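From: Malcolm Inskip
To: Trirkgate manipulation list
Date: September 1, 2021
Subject: Re: [trirkgate] sorting by opening size - does the second look help?

Hi Yae, hi all,

Sorry for the slow answer, I've been writing up and trying not to read email, which worked a bit too well. Quoting the bit I'm replying to:

> On the call Malcolm said the two-look version beat the one-look version
> "by a mile" on the box task. I've been through the shared sheet and I can
> see it for the small opening but not for the others. Am I reading the
> columns wrong? Also, was the toy bin the same between the two conditions
> or did somebody re-pour it? Graham and I would like to try this at
> Bloxham and I'd rather not copy a setup that only works with your toys.
>
> Yae

You're reading the columns right and I was getting carried away! "By a mile" is true for the small opening and nothing else. Let me go through it properly, as I ought to have done on the call.

For anyone who has joined since April: the job is to take a toy out of a full bin and post it into one of three boxes, each with a round hole of a different size. The one-look version takes a single view before the grasp and commits to both the toy and the box. The two-look version (Thongchai's idea, and I was rude about it for weeks) grasps first, brings the toy up clear of the heap, looks again, and only then picks the box. So the first look only has to answer "can I get hold of this", and the question of size is put off until there's a whole toy to look at.

Why that should matter is pretty plain once you see what the poor thing is looking at.
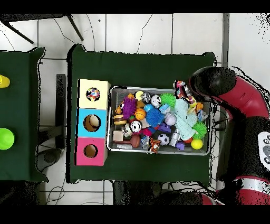

The bin and the three boxes, blue with the widest hole, pink one smaller.

Look at the beige block half buried in the middle, or the striped tiger-ish one lying over the rim at the bottom. How big is either of them? I can make a decent guess, but I've been handling toys for a living. The one-look model guesses from the part that's showing, and it guesses small nearly every time. Then it goes for the pink box with something that was never going to fit, nudges at the hole for a while and gives up. The long pale green soft thing draped down the right side is the other sort of trouble: there's lots of it on show, so it reads as huge, but soft toys squash and you can get away with far more than the outline says.

Now the numbers. We ran 824 attempts altogether, split evenly between the two versions. One-look had 198 attempts where the toy was held fine but wouldn't go in the box it had picked. Two-look had 103. Nearly all of that gap is the pink box, as you spotted. For the blue one the two versions are so close I wouldn't put a cigarette paper between them, and why would they differ – it takes most things in the bin whichever way you hold them. The cream box comes out slightly in favour of two-look, but Bheki reran the analysis with the repeat toys taken out and it more or less melted away, so please don't quote it.

Cost: the second look adds 2 seconds a toy. Bheki thinks we can hide most of that by looking while the arm is still travelling. I think the blur will eat whatever we gain, and we have a small bet on it.

On your bin question, yes, it was re-poured, and it bothers me a bit too. We tipped everything out and refilled after each block of attempts, mixing by hand, same toys throughout. So the two versions saw the same toys but never the same heap. I did think about restoring each heap from a photo and lasted one go before I lost the will. If you and Graham have a better plan I'd love to hear it. The folks at Hilludier apparently pour through a funnel, which sounds more even, but with spiky balls I can only picture a jam.

A few practical things for Bloxham, in no order. Cover the table with something dull and plain – ours is dark green and we stopped getting silly grasps on reflections the same afternoon it went on. Keep the boxes right up against the bin; we had them further off to begin with and the extra travel gave the arm more time to drop things. And do put some wrapped or shiny items in, even though they'll wreck your averages. The clear crinkly ones are where both versions do badly, and I'd like to know if that's our depth processing or just life. Your Jummont sensor is a different sort from ours so it'd be a proper comparison.

As for it only working with our toys, I can't rule that out. There are a lot of balls in there, and a ball is the kindest shape you can give this method: see a bit of the curve and you've a fair idea of the rest. If I were trying to break it I'd take out most of the balls and put in long thin things that can go through a hole end on but not sideways. We don't choose the angle at all at the moment, we just go in however the toy happens to be held. Thongchai has a half-written branch that turns the wrist first. It mostly turns the wrist the wrong way, but he's cheerful about it.

I'll fix the sheet so the small opening has its own tab, and add a column for which box was picked against which one would have done. Shout if the log format is a pain, Graham, I know you had bother with it last time.

Cheers,
Malcolm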